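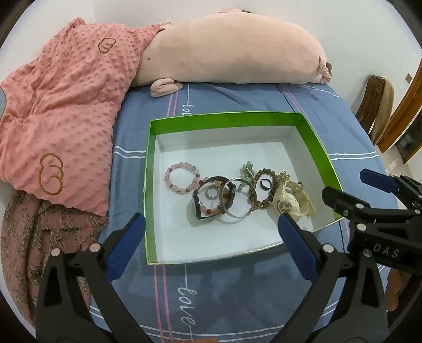
Presseinformation 11 | Ausgabe Juni | Seite 1

Skilwood 12 trennt überlappende Kleinteile vor der Greifplanung

Stosau. Das Softwarehaus Hellavov gibt im Juni die Version 12 seiner Planungs- und Wahrnehmungssoftware Skilwood frei. Der Schwerpunkt der neuen Fassung liegt auf dem Greifen kleiner, ineinanderliegender Gegenstände aus offenen Behältern. Dazu gehören Ringe, Armreife, Perlenarmbänder und Uhrenbänder, die in einer Schachtel übereinander liegen und sich gegenseitig teilweise verdecken.

Bisherige Versionen behandelten jedes erkannte Objekt als geschlossene Fläche. Bei ringförmigen Teilen führte das zu Fehlern: Lag ein Ring innerhalb eines Armbands, ordnete die Segmentierung beide demselben Gegenstand zu, und der Planer schlug einen gemeinsamen Griff vor. Skilwood 12 modelliert die Öffnung eines Teils als eigenen Bereich und prüft, was darin liegt. Erst danach werden Greifpunkte berechnet.

Neu ist außerdem eine Reihenfolgeplanung. Die Software legt für die sichtbaren Teile einen Graphen an, in dem festgehalten wird, welches Teil auf welchem aufliegt. Gegriffen wird zunächst, was frei liegt. Ist kein Teil vollständig frei, wählt der Planer einen Griff am Rand des Haufens und berechnet eine kurze seitliche Bewegung, bevor das Teil angehoben wird. Nach jedem Griff wird der Graph neu aufgebaut.

Das Wahrnehmungsmodell wurde mit 2318 Greifsequenzen trainiert, die mit handgeführten Zweifingergreifern in Wohnräumen aufgenommen wurden. Die Kamera sitzt dabei am Greifer, sodass die Finger im Bild stets einen Teil der Szene verdecken. Hellavov hat diese Perspektive bewusst beibehalten, weil sie der späteren Ansicht am Roboterarm entspricht. Weitere 700 Sequenzen wurden nicht für das Training verwendet und dienen der Prüfung neuer Softwarestände.

Ein Teil der Aufnahmen zeigt Behälter auf weichen Unterlagen wie Betten. Gemusterte Bettwäsche, Decken und Kissen im Hintergrund stellen andere Anforderungen an die Segmentierung als ein einfarbiger Arbeitstisch. Skilwood 12 bestimmt deshalb zuerst den Behälterrand und beschränkt die Suche nach Greifpunkten auf das Innere. Schriftzüge und Streifen auf dem Stoff außerhalb des Behälters gehen nicht in die Berechnung ein.

Für durchscheinende Perlen und glänzende Metallteile liefert die Software zu jedem Greifpunkt einen Vertrauenswert. Liegt er unter einer einstellbaren Schwelle, fordert der Planer eine zweite Ansicht aus verändertem Winkel an. Anwender können die Schwelle je Objektklasse festlegen und als Profil speichern.

Das Werkzeug zur Nachbearbeitung von Aufnahmen, bisher ein getrenntes Programm, ist ab Version 12 Bestandteil des Pakets. Damit lassen sich Sequenzen schneiden, Objektmasken korrigieren und Fingerstellungen über die Zeit anzeigen. Die Anbindung an Steuerungen erfolgt weiterhin über die Schnittstelle Savolainen. Bestehende Projekte aus Version 11 können übernommen werden, Greifprofile müssen einmal neu berechnet werden.

Kunden mit laufendem Wartungsvertrag erhalten die neue Version ohne Aufpreis. Eine Testfassung mit eingeschränktem Funktionsumfang ist auf Anfrage bei Hellavov in Stosau erhältlich.

Weitere Meldungen
Savolainen: Schnittstellenbeschreibung überarbeitet
Skilwood 11: Wartungsupdate für die Bahnplanung
Hellavov erweitert Schulungsangebot in Stosau
Objektmasken korrigieren: Anleitung für Einsteiger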